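Lista de verificação prévia à compra de equipamento
Projeto Nutness, sala de Prernulwood
Data: 26 de junho de 2018

1. Iluminação do teto
Estado: conforme. Manter as luminárias fluorescentes. Sem verba prevista.

2. Parede de tijolo e estante branca
Estado: conforme com reserva. Não fixar braços nem suportes na estante. Pedir à Escombe preço para coluna de piso.
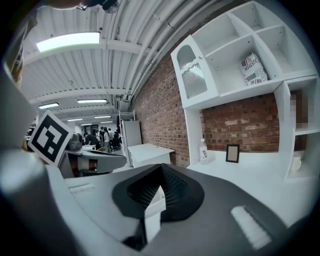

Item 2: estante e bancada vistas a partir da garra manual.

3. Garras manuais
Estado: a comprar. São necessárias 2 unidades novas. A Escombe cotou 2648 por unidade e a Turcotte 2763, esta com almofadas de reposição incluídas.

4. Circulação
Estado: não conforme. Há cabos no piso. Orçar canaleta de borracha, 89 por peça, antes de qualquer base móvel.
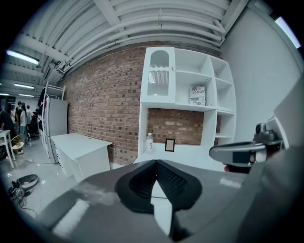

A canaleta entra no mesmo pedido das garras, para pagar um só frete. Se o prazo passar de dezembro, compra-se em separado.

5. Alimentação elétrica
Estado: a corrigir. Prever tomadas fixas na parede e retirar a régua do chão.

6. Trabalho dentro de móveis
Estado: pendente. Confirmar a abertura máxima dos dedos com o fornecedor. Incluir apoio ou banco baixo para o operador.
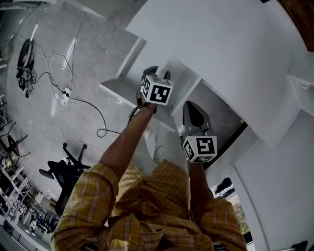 Itens 5 e 6: operador curvado diante do móvel branco; régua e cabos no piso.

Aprovação da compra: suspensa até o fecho dos itens 4 e 5.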